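Stockroom refit, progress report for May
Prepared by Mariama Tsikata for Abena Antwi, Wonham

The roller rack is in place, and crates now travel toward the picker instead of the picker traveling toward the crates. My knees approve.

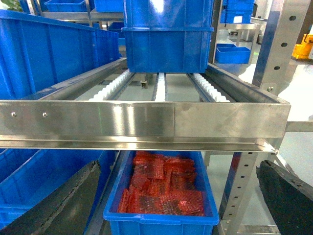

Roller tracks on the new rack, with blue crates.

We have 36 bin labels left to print. Sachdeva sent the first batch in a font suited to ants.
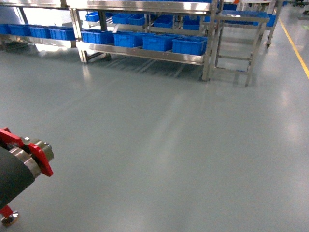
Labeling is slower than I promised you in the proposal. When every bin is the same blue, as they are on both tiers of the middle rack, a label is the only thing standing between you and the wrong screws. Multetti has offered us other colors at a price I won't repeat.

Small parts are next, and they're sorted at the bench before they get a bin.
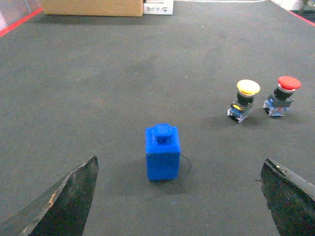 When will the switches have their own bins?
Once the Clerari parts list is final, which should take 2 more weeks.

The budget is holding. The one overspend is floor paint, and I'd do it again, as people do
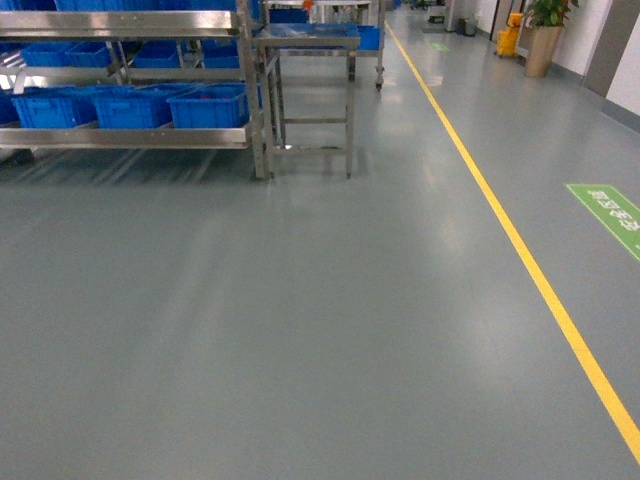 mostly walk where the lines tell them to. Still to come: the labels, the parts list and a second stepladder.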